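Saturday, 6:40 a.m. Overnight log for the Sirna archive: 1,000 scans queued, 105 failed checksum, all from the Dirnetti batch. Reran the set with read-ahead off. Same 105. Disk is probably fine. Memory next, one module at a time, three passes each.
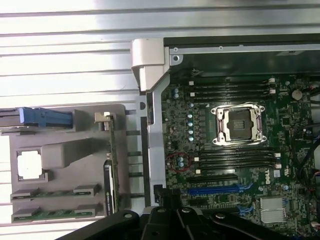
The reply from Tratum came before lunch: their copy of the batch fails on the same files, so the damage predates the transfer and I can stop testing hardware. Asked for the source tapes. Some 3 weeks, they think. Marked the batch as held, left the Hodoroagă set running at low priority. Checksums go in a separate file from now on.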